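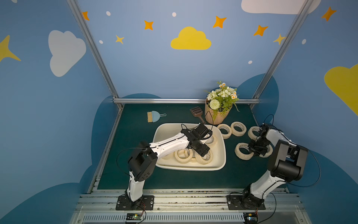
You only need to sign in at the front desk, one reader wrote after my May post on the primary, and you can watch the whole accuracy test from the public side of the rail, but bring the notice with you because the door staff may not know which room it is in. The advice was good. The door staff sent me to the wrong floor first.

The test was held on September 20, 2022, at the Indwood County election center on Tremblay Road. State law requires a public logic and accuracy test before the tabulators are used in a general election. The notice ran in the local paper and on the county website, and gave a start time of 9 a.m. The first ballot was scanned at 9:40.

Access and layout

Visitors sign a log, show no identification, and receive a paper badge. Phones are allowed with the sound off. The public area is a strip along one wall of the counting room, with chairs and a waist-high rail. From the chairs you can see the central scanners and the side of the reporting workstation, but not its screen. A second monitor facing the public repeats what the operator sees. It was switched on after one of the party observers asked for it.

Both major parties sent observers. They sat inside the rail and had copies of the test plan. The public copy was shorter, with the expected results left out until the end of the session.

Equipment

The county uses precinct scanners and two central scanners, all supplied by Kotell under a contract that the commissioners renewed last year. The inventory sheet lists 87 precinct scanners. Of these, a sample was tested in front of the public. The rest had been tested by staff in the preceding days, and the signed tapes were available in binders at the end of the rail. I read through part of one binder. Each tape carried two sets of initials, the seal number before opening and the seal number after closing.

Ballot-marking devices for voters with disabilities come from a different supplier, Betness. They print a paper ballot that goes through the same scanners. One device was set up in the room and an operator used the audio ballot from start to finish, which took far longer than I expected. The county has 113 ballot styles this fall, because school and fire district lines do not follow precinct lines.

The test deck

The deck contained 1424 ballots. Of those, 872 had been marked by hand and the others were printed by the marking devices or supplied pre-marked. Every candidate in a contest is given a different total, so that two positions swapped in the database would show up as a mismatch. The deck also includes blank ballots, overvoted contests, write-ins and ballots inserted upside down.

Overvotes were handled as the statute describes. The precinct scanner stopped, displayed the contest, and offered to return the ballot. The operator accepted the return on one and overrode it on the next. The central scanners do not stop. They send the ballot image to a queue, where it waits for a bipartisan review team.

There was one exception during the session. A central scanner reported a double feed and halted. The operator cleared the path, deleted the open batch and rescanned it from the first sheet. An observer asked whether the deletion would appear in the audit log. It did, with a time stamp and the operator's user number – the entry was brought up on the public monitor and left there for several minutes.

Results and sealing

When the deck was finished, the totals were printed and compared by hand against the expected results, one contest at a time, with one person reading and another checking. All contests matched. The public copy of the expected results was then handed out. The database was reset, a zero report was printed, and the equipment was resealed. The certificate was signed by the board and by both observers.

Questions from the public were taken at the end. Most concerned the pending bill in the legislature that would move the county to a hand count of one statewide contest in every precinct. Staff declined to comment on the bill itself. They did say that the current post-election audit covers a random draw of precincts and that the draw is also open to the public.

Practical notes

Parking is free behind the building; the Tremblay Road entrance has steps, and the ramp is on the north side. There is no break in the schedule, and anyone who leaves the room has to sign the log again. The session closed at 2:15 p.m. The binders can be read at the front desk during office hours until the results are certified, and copies are charged by the page.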